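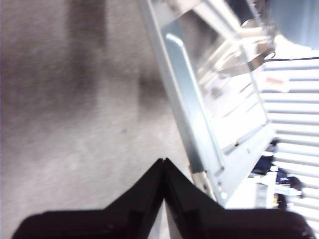
The view from the wrist, gripper fingers almost closed over the grey carpet

About us

Terkbridge is a small company that teaches robot arms by showing them how things are done. We gather demonstrations: somebody takes hold of the controls, guides an arm through an ordinary job, and we record what the arm saw and how it moved from beginning to end. Do that enough times, with enough care, and a learning system has something decent to learn from. It's patient work and we're very fond of it.

We started one January in half of a shared workshop in Rilness, with one arm, a borrowed trestle and a kettle that took its time. Back then we thought the hard part would be the software. We spent most of that first summer learning how to move furniture, label things properly and keep a recording day running on schedule, and those lessons have stayed with us longer than any of the code we wrote. We've since taken over the other half of the building (and bought a better kettle), and there are now 14 of us, including the part-timers who come in after school drop-off and on weekends.

What we do

Most of our days are spent at one of four recording stations. An operator sits down with a task card, which might say to pick up a cloth, close a drawer or move something from one spot to another, and works through it at a comfortable pace. Small cameras at the wrist give the close view, right down at the fingers, and the joint positions are logged alongside. If a grasp is fumbled and then recovered, we generally keep it and mark it as such. A learner that has only ever seen tidy attempts doesn't know what to do with an untidy one, and homes and workplaces are full of untidy ones.

We like ordinary surroundings for the same reason. Carpet, blinds, bright light coming in from one side, cables, bits of metal that throw reflections – it all goes in. Our stations get rearranged often, sometimes between one operator's shift and the next, and we ask people not to neaten up behind each other more than they need to for safety.

Every recording is then watched by a second person, all the way through. They check that the task card matches what was done, write a plain sentence describing it, and flag anything odd. It's slower than we'd like and we've been told more than once that we could sample instead. We've stuck with it, and our reviewers have become very good at spotting a camera that has slipped a little on its mount.

Our projects

Usport is our longest-running collection and the one most people know us for. It covers 148 household tasks, and we add to the list whenever an operator comes in grumbling about something fiddly they had to do at home that morning. Zapata is newer and a good deal fussier. It's all about close-in work near metal edges, rims and shiny surfaces, where depth is hard to judge and the fingers themselves block a fair bit of the view. Some 239 hours of it have been through review so far, and we're still adjusting how we label the moments just before contact.

Who we are

We come from all over the place. Our operators have been hairdressers, fitters, bakers and a school librarian, and we've found that people who have spent years being careful with their hands take to it quickly. You don't need a degree or any robotics background to join us. We'll sit with you for your first fortnight, the shifts are short, and everyone takes proper breaks, as steering an arm through fine movements is more tiring than it looks.

Come and see us

We're always happy to have visitors, whether you're a researcher after a particular kind of data, a teacher with a curious class or a neighbour who has wondered about the whirring. Our next open day is Sun 7 June at the Rilness workshop. There'll be a station set up for anyone who'd like a turn at the controls, and a sausage sizzle out the back – vegie ones too. Drop in whenever suits, or send a note through the contact page if you'd like us to set time aside for your group.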